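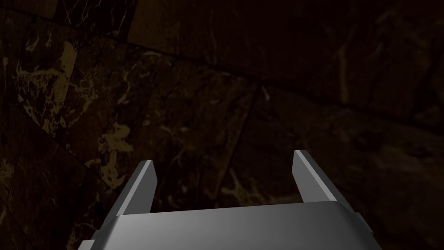

Home | Posts | Club | Links

Our robotics club at Fenwood is spending this term in simulation. The challenge is called Irnulthorpe, and we have 3 weeks left on it. Two of us write the grasping code and the rest work on the arm's path. Monday's session went entirely to finger width. I had set the gap too small and spent about an hour blaming the path planner. 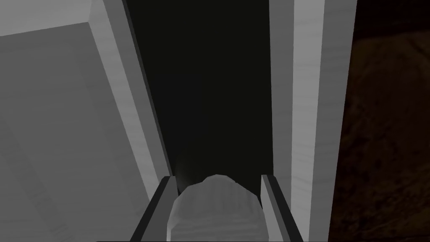 Melnyk thinks we should stop tuning by hand and let a script try the widths overnight. I'm not against it, but I want to understand the contact settings first. The Grolelberg team shared their notes, so I'll read those before we meet again.

Filed under: Student Robotics, Club Log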